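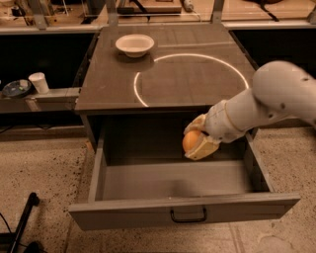

Flelcombe is changing its bulky pickup rules, starting Monday. The free curbside haul for furniture is gone. In its place a $20 fee per stop, booked ahead by phone or at the town office, and no more leaving things out on the corner and hoping. Small pieces count too. A low cabinet with a pull-out drawer, like the dark brown one here, is furniture under the new rules and needs a booking same as a sofa. Drawers have to be emptied and taped shut before the truck comes. Crews will skip anything with stuff still inside.

Town council voted it through Wednesday night, 4 to 3, after a long and at times loud meeting. Khadija Shehata, who voted yes, said the old system cost too much and left the sidewalks a mess every May when the leases turn over. "People on Tiongson Street can't get a stroller past," she said. "We had to do somthing."

Alfredo Policarpio voted no. Wanted the fee waived for renters and for anybody over 65. That amendment failed. He says he'll bring it back.

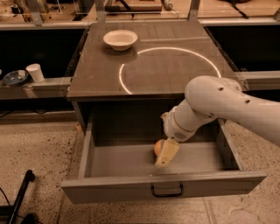
Flelcombe Weekly, Vol. 20, No. 3

Reaction on the street, mixed. Lovely Espiritu runs the Flena resale shop at 319 Tiongson and expects more drop-offs at her back door, wanted or not. She takes dressers, side tables, chairs if the legs are sound. No mattresses. No particle board that's been rained on. "Call me first, please," she said. "I open up in the morning and there's a whole bedroom out there."

Eduardo Magbanua lives two doors down and isn't paying. Says he'll saw his old bookcase up and put it out with the regular trash, bit by bit. Is that allowed? The town office says yes, if it all fits in the can with the lid closed.

Flumumard, the hauler, keeps the contract and the trucks. Pickup days don't change. North side early in the week, south side late. Bookings close at noon the day before. Miss your slot and the fee is not refunded, which drew some groans from the back row. 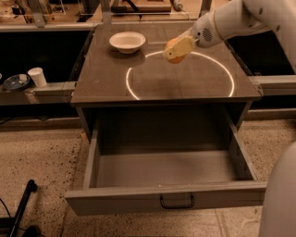

Bookings required: small cabinets are now on the furniture list.

Still free: yard waste, flattened cardboard, and metal, wich goes to the yard behind the firehouse on Saturdays. Paint and batteries, no change, hold them for the spring collection.

Town clerk Milagros Tagle is taking bookings now. Window closes at 4. Bring cash or a check, the card reader is down again. The full list of items is posted by the office door and goes out with the next water bill.

Posted 9/11/20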